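Sorting grasps by what slipped

I have been wanting to write this up since February, and the numbers finally hold still long enough to do it. Shin is our little grasp scoring method, and it now works on thin household stuff!

Quick recap for anyone who missed the Bravport post. We record people picking things up with a hand-held gripper, then train a policy on those recordings. The old way treated every recording as equally good. Shin gives each one a slip score, using how far the object turns between the pads in the first moments of the lift, and the training picks from the low-slip ones more often. Nothing gets thrown away, which I was stubborn about.

We started with 2038 recordings. Of those, 684 were long, skinny objects – brushes, spoons, combs – and those were the ones that always spoiled our results. A round handle between two flat pads loves to spin.
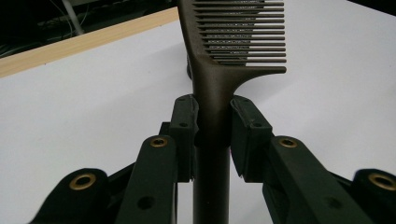
With plain training, the policy managed 200 clean lifts out of 415 tries on the skinny set. With Shin it got 331 on the same 415, same pads, same lighting (I checked the lighting twice). I ran around the office a bit when that came in.

It still has trouble when the weight is far off to one side of the grip, and I suspect the score is too forgiving about slow slips. Next up is trying a longer time window, and then the whole thing moves over to the Dondton bench so I can see if it survives a different table.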